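Bimanual table setting demos: split by arm or keep as one episode?

Posted in Data Collection, 03/06/2022

nustthorpe_bench

We are recording teleoperated demonstrations for a table setting task. Two arms, one fixed camera on the workspace, joint positions and gripper state logged for both sides. The target layout is plate on the left half of the mat, spoon and knife to the right of it, mug behind the knife. The fork gets placed last.

So far we have 237 episodes, all recorded in February. Each one is stored as a single sequence with both arms in the action vector. The policy trained on them handles the plate well. It is poor on the fork. In most rollouts the left gripper goes down in front of the plate, stops short of the handle and then hovers until the timeout.

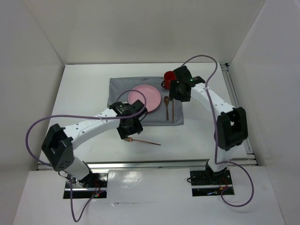 Left gripper above the fork, right gripper at the mug.

My question is about how to cut the data. The operators work both arms at once where they can, so the left arm may be going for the fork while the right one is still at the mug. Should I split these into per-arm segments with their own labels, or keep the full episode and collect more? Splitting by hand in Cleketik takes me 6 minutes per episode and I would like to avoid it if it gains nothing.

Fork start pose is randomized on the bare table in front of the mat. Mug, spoon and knife start poses are randomized too, over a smaller area. Control rate is the same for both arms.

Szűcs

Keep the episodes whole. If you train on per-arm segments you throw away the timing between the arms, and at the back corner of the mat you will need it.

I would look at the hover first. Plot left gripper height against time for all episodes, aligned on the close command. If your operators pause above the fork to line up the jaws, the policy sees a long run of nearly identical frames with near-zero action, and it learns to stay there. We had this with a cutlery task. Two fixes worked for us:

Trim idle steps. Drop a step only when both arms are below the motion threshold. If you test the left arm alone you will cut pieces out of the right arm's motion and get jumps in the trajectory.

Predict a chunk of future actions per inference instead of one step. With a chunk longer than the typical pause, the policy gets past it.

Then check coverage of the fork angle. An operator who resets the table by hand tends to put the fork down in the same few orientations and believes it is random. Print a list of start poses and reset from the list. Bin the angles you already have before recording anything new. If the bins are uneven, more episodes collected the same way will not help.

Also check whether the left forearm or wrist hides the fork handle from your camera in the last part of the approach. If it does, a wrist camera is worth more than another month of episodes.

fullby_ops

just collect more. we had 2708 episodes before ours got reliable and we never labeled a single segment. 237 is nothing

also tie your cables down, a loop over the plate will snag at some point and then you have a bad episode that looks fine in the joint log

gripperlog4

Mostly agree with Szűcs, with one addition. You can get the segment boundaries without doing them by hand. Take every open-to-close and close-to-open transition per gripper, write them as events with an arm ID, and leave the episode file untouched. You then have the option of sampling more heavily around the fork grasp during training. Start with a weight of 4 on the window before the left gripper closes and lower it if the plate placement gets worse.

Debounce the gripper signal before you do this. Operators squeeze the trigger twice when they miss, and each retry shows up as a separate event. I would keep the retries in the dataset but tag them, so you can train with and without.

On volume, I would not compare episode counts between setups unless the reset procedure is the same. Hold out a set of fork poses now, before you record more, and score every new checkpoint on those.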